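I get a lot of the same messages about how I store and sort the small boxed stuff - razors mostly, some blades, the odd travel kit - so I've put the answers on one page. I run a little bathroom-bits shop called Moltlow out of my spare room, and I'll add to this when something new comes up.

## Razor shelf FAQ

**Why razors on a display shelf? Don't they just go in a bin?**

They did, for years! I had a deep plastic bin and I hated it. Every time somebody ordered an orange box I'd be digging under the blue ones, and the corners got crushed. Now each color gets its own tier on a small three-tier shelf and I can grab what I need without looking very hard.

**Where did you get the pink shelf?**

From Urnero, the housewares place near me. It has three rounded pink tiers with short light wood posts between them. I paid 7 dollars for it in the January clearance, so please don't write and ask me to find you one at that price, I've tried. They had a taller one too but it wobbled.

**How do you start when everything's in a mess?**

I spread it out. All of it, flat on a white table, with plenty of room around the shelf. If you try to sort straight out of a carton you end up shoving things wherever they fit (ask me how I know). Then I pick one color and stay with it until it's done. 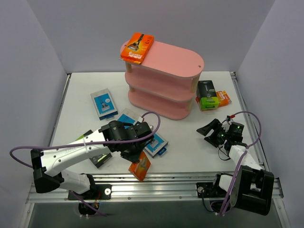 Orange is my usual first pick, mostly out of habit. Those are Gillette Fusion, they sell the fastest for me, and I like having them on top where my hand goes first. Blue comes after that, and the dark ones with green on them get whatever is left.

**Do you sort by color or by brand?**

Color. I know the proper way is by brand and then by model, and if you have 217 different items you should probably do that. I don't. Color is what I see from the doorway, and I can read the small print once the box is in my hand.

**Flat or standing up?**

Flat, nearly always. Standing boxes look nice for a minute and then one goes over and takes its neighbor with it. The gap between tiers isn't tall either, so flat is easier on the lower ones.

**Do they have to line up neatly?**

Nope. I like the fronts showing, and past that I'm not fussy. A bit of overlap is fine on a tier this size. If you want a fan shape, put the two outside boxes down first and lay the last one in the middle. Just watch the rounded ends - square corners and round edges don't get along, and a box that hangs too far over will get knocked by your sleeve.

**What goes on the bottom tier?**

The black and green ones. I leave that tier till last and put them in one at a time, faces up. 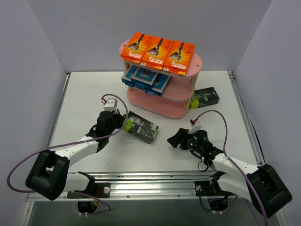 If you only have two colors, skip the bottom completely and keep it for returns or dented boxes. I did it that way for a whole summer and it worked great.

**How long does a shelf take?**

Depends on how much I'm talking to myself, but I can do a tray of 60 on a Wednesday evening with the radio on. One little shelf is nothing, a few minutes.

**Do you stick labels on the tiers?**

I tried paper ones from Itesell and they curled up at the ends. Now I don't bother. The boxes are already about as loud as packaging gets!

**How do you clean it?**

Damp cloth, then a dry one. Take everything off first, and go easy where the posts meet the boards.

**Can I buy a sorted set from you?**

Yes, through Chareonsuk, the market hall on my street. I'm at stall 171 in the mornings. Bring your own bag if you can, I'm forever running out.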